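Riltwood Garden School
Growing Vegetables in Small Plots, Session 2
Kitchen Remedies for the Garden: What Holds Up and What Doesn't
Wed 4 April

Bring last session's soil test sheet if you have it. If you never sent in a sample, read over somebody's shoulder. Most of what follows depends on knowing what is already in your soil, and most kitchen remedies depend on you not knowing.

1. Where we left off

Last session we covered what plants take from the soil and in what amounts. Keep three questions from it in mind tonight:

Does the stuff contain what people say it contains?
Can the plant get at it this season?
Was the soil short of it to begin with?

A remedy has to pass all three. Plenty of them pass the first one, and the article you read stopped there.

2. Eggshells

The claim: crushed shells in the planting hole feed tomatoes calcium and prevent blossom end rot.

Shells are mostly calcium carbonate, so question one is fine. Question two is where it goes wrong. Calcium carbonate dissolves slowly, more slowly still in soil that is neutral or alkaline, and a shell crushed by hand is a very coarse particle. You can dig up pieces the following spring that look the way they did when they went in. Ground to a powder they do react faster, and in an acid soil that powder will work as a weak, slow lime.

Blossom end rot is a shortage of calcium in the fruit. That is usually a water problem. Calcium moves with water, and if the roots go from dusty to flooded and back, the fruit gets shorted even when the soil has plenty. Water evenly and mulch. Go easy on nitrogen. Expect the first few fruits on paste tomatoes to be the worst, and expect it to clear up by itself.

I suspect this clearing up is how the eggshell story got so popular. Someone sees rot on the first fruits, adds shells, and two weeks later the new fruits are clean. They would have been clean anyway. Ask what happened on the plants that got nothing. There usually weren't any.

Slugs: a ring of shells is supposed to stop them. Slugs will cross shells. Try it on a board one night if you doubt me.

3. Coffee grounds

The claims: they acidify soil, feed nitrogen, repel slugs, repel cats, and make blueberries happy. When one material is said to do five jobs, check each job.

Acid: brewed coffee is acid. Most of that acid went into the cup. Used grounds test anywhere from mildly acid to close to neutral, and whatever effect they have on soil pH is small and doesn't last. Anyone with blueberries in alkaline soil needs sulfur, or a big pot with the right mix in it, and some patience.

Nitrogen: there is some, around 2 percent by dry weight, but it is tied up in material that has to rot first. While the rotting goes on, the microbes can pull nitrogen out of the surrounding soil. A thick fresh layer around seedlings may set them back. Several trials with raw grounds dug straight into beds ended with smaller plants than the beds left alone.

Crusting: a thick layer dries into a mat and sheds water.

What to do with them: compost. Mix them with leaves and keep them to a modest share of the pile. Paper filters can go in too. Plastic-lined cups and lids can't.

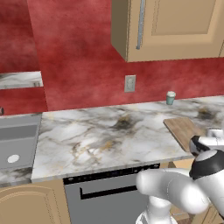
A cup with a lid, back of the counter by the outlet.

Some of you collect grounds from coffee shops by the bucket. That is a fine way to get free compost material if you also have the leaves to go with it. Without leaves you have a bucket of mold.

4. Epsom salt

The claim: a spoonful per plant gives sweeter tomatoes, more peppers, greener roses.

Epsom salt is magnesium sulfate. It dissolves right away, so it passes questions one and two with no trouble. It fails the third for most gardens. Real magnesium shortage turns up mainly in sandy, acid soils, and your test sheet will tell you. If the number is in the normal range, adding more gets you nothing. Worse, magnesium competes with calcium at the root, so too much of it can bring on the same blossom end rot you were trying to prevent with the eggshells. People put both in the same hole!

Sprayed on leaves at high strength it will scorch them.

5. Banana peels

The claim: potassium, especially for roses, either buried whole or soaked in water to make "banana tea."

Peels do have potassium. A peel is also mostly water, and one peel is a small thing next to what a bed of tomatoes draws up in a season. Some potassium does leach into the soaking water. How much is in your jar is anyone's guess, and that bothers me more than anything else about it. With a bagged fertilizer you can read the label. With the jar you are pouring an unknown amount of one nutrient, along with sugars that bring fruit flies.

Buried peels can attract raccoons and rats. Two plots at Suvwood had their rows dug up over and over until the peels stopped going in. I can't prove it was the peels, and I'll say so, since I have just spent a page complaining about people who can't prove things.

6. Vinegar on weeds

Household vinegar burns the tops of small annual weeds. It works best on a sunny day with weeds at the two-leaf stage. It does close to nothing to the roots of bindweed, dandelion or quackgrass, which come right back. The stronger horticultural product, at 20 percent acetic acid, does burn harder. It can also damage your eyes permanently. Wear goggles and gloves, follow the label, and keep it off a path that children use.

Adding salt is the part to skip entirely. Salt stays in the bed after the weeds are gone and will hold back whatever you plant next. Dish soap helps vinegar stick to waxy leaves. Fine, it's a detergent, that's its job. It will also strip the wax off your beans if it drifts.

A hoe costs less over a few years and leaves nothing behind.
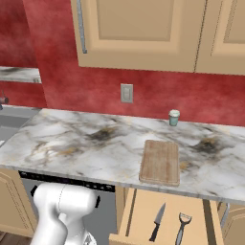
7. Vegetable cooking water

Let it cool first. If it was salted, pour it down the sink. If it wasn't, use it on the garden as water. The nutrients in it are slight, and I wouldn't skip a feeding on account of them. The saving is in the water, and during a dry spell that is a decent reason by itself.

Rice rinse water gets the same answer. There are big claims going around for fermented rice water and I have not seen a home trial with a proper comparison row. If you want to do one, talk to me and I'll help you lay it out.

8. How to run a fair test in a small plot

You need less than you think, but you do need the untreated plants.

Pick one crop and one variety, all started from the same packet on the same day.

Use as many plants as you can spare. Two treated and two untreated is hardly a test. One plant with a cutworm can flip the result.

Mix them up along the row. If all the treated plants sit at the sunny end, you tested the sun. Toss a coin for each spot and write it down.

Decide before you plant what you will measure. Pounds picked is good. "Looked healthier" is how we got into this mess.

If you can, have someone else do the weighing who doesn't know which plants got the treatment.

Report it even if nothing happened. This is the hardest one. A member with a bumper crop tells everyone at the December potluck, and the ones who saw no difference talk about something else.

The Siu and Ciltard plots will both have a spare row open to this class. Ciltard has heavier soil, so don't split one test across the two.

9. So what should go in the ground?

Finished compost, an inch or so a year. Lime or sulfur if the test calls for it, and only then. A plain nitrogen source for the heavy feeders – corn, squash, cabbage. Mulch. Steady water. It's a dull list and I have never managed to sell a class on it the first time through.

Nearly all of the kitchen materials above are useful once they have been through the compost pile. My complaint is with the shortcut and with the stories told about it.

For next session

Bring one garden tip you have seen online or heard over the fence, written out word for word. Put it through the three questions and make notes on each. Tips about companion planting are welcome, and we'll need most of the hour for marigolds.

Also bring a quart of your own finished or half-finished compost in a bag with your plot name on it. We'll do the smell test and the squeeze test outside if it's dry.

Riltwood Garden School | Contact the office | Copyright Riltwood Garden School, all rights reserved | Back to top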